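Replacing a corroded fuse block in a camper trailer: same size, or go bigger?

Caravan and Camper Electrics > 12 volt

Posted by Reltadport_Rambler

We have an older Stellham camper trailer that came with a small blade fuse block in the front toolbox. It runs the water pump, the interior LEDs, the awning light, a USB outlet and the fridge. The fridge circuit has been dropping out on corrugated roads. I pulled the cover off in July and found green crust on two of the terminals and one fuse sitting crooked in its slot. I cleaned it with contact cleaner and it behaved for one trip, then started again.

I'd like to replace the block completely. The new one I've bought takes ordinary blade fuses and has a mounting tab on the end with a hole in it.
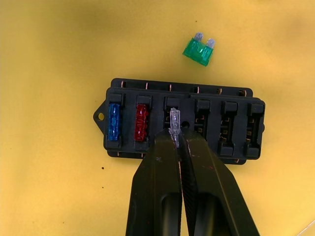 New block and a green fuse, not fitted yet

My concerns are:

Whether I should mount it in the toolbox again or move it inside under the bench seat. The toolbox seal isn't great and dust gets in everywhere.

Whether the fridge should be on this block at all. The fridge draws most of what the trailer uses and the wire going to it looks thin to me. The run from the battery to the fridge is 9 metres the way the cable goes, up the A-frame and along the chassis rail.

Whether I need to tin the wire ends before crimping. My father-in-law always did. The fellow at the parts counter told me not to.

I'm comfortable with a multimeter and a crimper but I've never rewired a whole board. An auto electrician in town quoted $519 to do the lot, and I'd like to know if that's fair before I spend my weekend on it.

Posted by tailwater

Move it inside. I had the same trailer layout and the toolbox kills everything eventually. Under the bench seat is fine as long as you can get at it without unpacking half your gear. Leave enough slack in the wires to pull the block forward and see what you're doing.

Don't tin the ends. Solder makes the strand stiff and it breaks just behind the crimp where it flexes. It also creeps under a screw terminal and works loose. Use bare clean copper, a proper ratchet crimper and terminals that match the wire. If the copper has gone black, cut back until it's bright. If you run out of length, replace the wire.

On the fridge, give it its own feed from the battery with its own fuse close to the battery. The rest can share the block. Voltage drop is your problem over that distance. Put your meter across the fridge plug with the compressor running, then across the battery terminals at the same time of day, and compare. If you're losing more than half a volt, the cable is too light. Go up to 8 B&S or thereabouts, and watch out for auto cable sold in millimetres, where the number includes the insulation. Plenty of people have been caught by that one, me included.

The other thing to look at is the plug itself. Cigarette-style plugs shake loose on dirt roads. I swapped mine for an Anderson and half the dropouts stopped before I'd touched the fuse block.

Posted by Karagiannis_Campers

Price depends on what's in it. If that quote includes a new heavy feed to the fridge, conduit, a breaker at the battery and labelling, it's reasonable. If it's just swapping the block, it's dear. Ask for it itemised.

If you do it yourself, the order I'd follow is this. Disconnect solar first, then the battery negative. Take a photo of the old block and tag every wire with masking tape and a pen. Work out what's on each circuit by pulling the old fuses one at a time before you disconnect anything, and write it down. Ours had a wire going to a step light that had been removed years ago and was still live.

Fuse to suit the wire, never the appliance alone. LEDs and a pump don't need much. Don't put a bigger fuse in because the small one keeps blowing.

For mounting, use stainless screws into something solid. Ply is all right, but thin wall panelling isn't. Keep the block clear of the water tank and don't lay it flat with the fuses facing up under a seat where a drink could run down. Vertical is better. A smear of dielectric grease on the blades helps if you camp near the coast.

We use the Plevmont split conduit for the chassis run. It's about 19 dollars a roll and it saves the cable rubbing on the cross members. P-clips every hand-width or two, and rubber grommets anywhere it goes through steel.

Allow 2 afternoons. The block itself takes an hour. The cable run takes the rest, and you'll be lying on gravel for most of it. 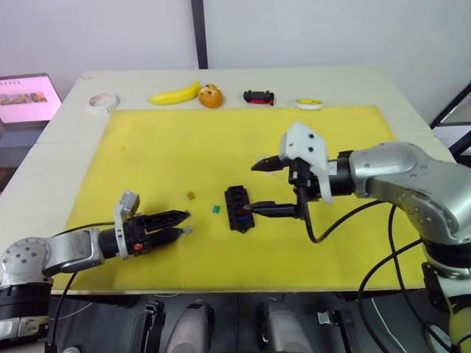
Can I reuse the old fuses in the new block?

If the blades are clean and the rating is right, they'll work, but any with pitted or discoloured blades should go in the bin. A new assorted pack costs very little, and the spares can live in a zip bag beside the block.

Posted by gumleaf

just pay the sparky mate. did mine myself and the brake lights haven't been right since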